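Checking and Topping Up Engine Oil

Mallis Motor Services recommends that owners of petrol and diesel vehicles check the engine oil every 1000 kilometres, and before any long trip. The procedure below applies to most passenger cars and light vans with a conventional dipstick. Vehicles without a dipstick report the oil level through the dashboard menu, and their owners should follow the handbook.

Before you start

You will need a clean, lint-free cloth or paper towel, a funnel and a container of the correct oil. The grade is printed in the handbook and, on many vehicles, on the filler cap. Oils of different grades should not be mixed except in an emergency.

Park on level ground. A car standing on a sloping driveway can give a false reading of half a litre or more. Apply the parking brake, switch off the engine and leave it for the time stated in the handbook. Where no time is given, allow about 45 minutes after a long drive.

Customers of our Plollomar and Shek branches may use the level bay beside the service entrance during opening hours. No booking is required.

Checking the level

1. Release the bonnet and secure it with the stay. Keep sleeves and loose clothing away from the cooling fan, which may start without warning on some models even when the engine is off.

2. Locate the dipstick. The handle is usually yellow or orange. Do not confuse it with the automatic transmission dipstick, which is often red and sits closer to the firewall.

3. Pull the dipstick out fully and wipe it clean.

4. Push it all the way back in, wait a few seconds and draw it out again. Hold it level and read both sides. If the two sides differ, take the lower reading.

5. The oil should lie between the minimum and maximum marks. A level in the upper half of that range needs no action.

Topping up

Remove the filler cap and place it where it cannot fall into the engine bay. Add oil in small amounts, no more than 250 millilitres at a time. Wait 3 minutes for the oil to drain into the sump, then check the level again. Stop before it reaches the maximum mark.

An overfilled engine should not be driven. Excess oil can be whipped into foam by the crankshaft, and damage to seals or the catalytic converter may follow. Any workshop can drain the surplus.

Refit the cap, push the dipstick fully home and wipe up any spills. Write the date, odometer reading and amount added in the service log – this record is useful if the engine later begins to use more oil than usual.

When to seek advice

Contact a workshop if the oil looks milky, smells strongly of fuel or falls below the minimum mark between two checks. If the red oil pressure light comes on while driving, stop as soon as it is safe and switch off the engine. The Borberg workshop accepts towed vehicles at any hour. Please quote information sheet 1593 when calling about the steps on this page. 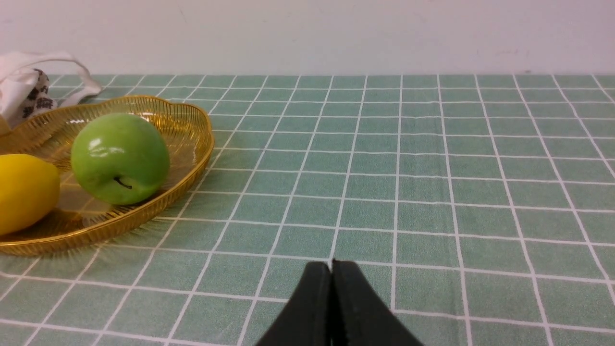 Used oil and empty containers must not go into household rubbish or down a drain. All three workshops accept them free of charge from private owners, provided the oil is in a sealed container and has not been mixed with coolant, brake fluid or petrol.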